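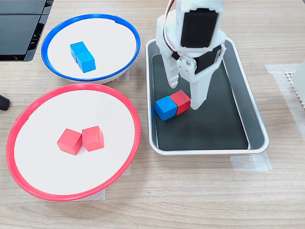
SORT IT OUT

Why Do We Put Things in Groups?

Blue blocks in the bowl with the blue rim. Red blocks in the bowl with the red rim. You probably worked out the rule before you read a single word, and no one had to write it down for you. Your brain did some sorting, and it didn't even ask your permission.

Sorting means putting things together because they are alike in some way. It sounds like a game for babies, and babies are very keen on it. But grown-ups do it all day long. They sort forks from spoons, and bills from birthday cards. Some of them even sort their socks, although you may not have met one of these people.

What is a sorting rule?

Every sorting job needs a rule. With the blocks, the rule is color. Color is a handy rule to start with, as you can check it from across the room without getting up.

Suppose you threw out the color rule and used shape. The blocks in the bowls are all cubes, so they would all go in the same bowl. That is a perfectly good sort. It is also a very short one, and the other bowl would have nothing to do.

So the same things can be sorted in different ways. Take the button jar at the Meltstead town museum, which has 900 buttons in it. You could sort them by size, by color, or by how many holes they have. You would get different piles each time, and you would be late for lunch each time too.

What about the tricky ones?

Sooner or later you will pick up something that doesn't fit. Say you have a red bowl and a blue bowl, and you are holding a purple block. Is it a sort of red? Is it a sort of blue? People can argue over this for a surprisingly long time.

You have a few choices. You can get a third bowl. You can change the rule. Or you can make a pile called "other," which is what most kitchens do. It's called the junk drawer.

Try it yourself

You will need two bowls, a tray, and 14 small things from around the house. Ask before you take them, especially if they are earrings.

1. Put everything on the tray and mix it up.

2. Choose a rule, but keep it secret.

3. Move the things into the bowls, one at a time. If the bowls slide around, a bit of tape on the table will hold them still.

4. Ask someone to guess your rule. They get 5 guesses.

5. Tip it all back and let them have a turn.

If they guess right away, pick a sneakier rule next time. "Things that float" is a good one. "Things my brother has chewed" is better, but you may need to wash your hands afterward.

Words to know

Sort: to put things into groups.

Rule: what tells you which group a thing belongs in.

Other: where the purple block lives.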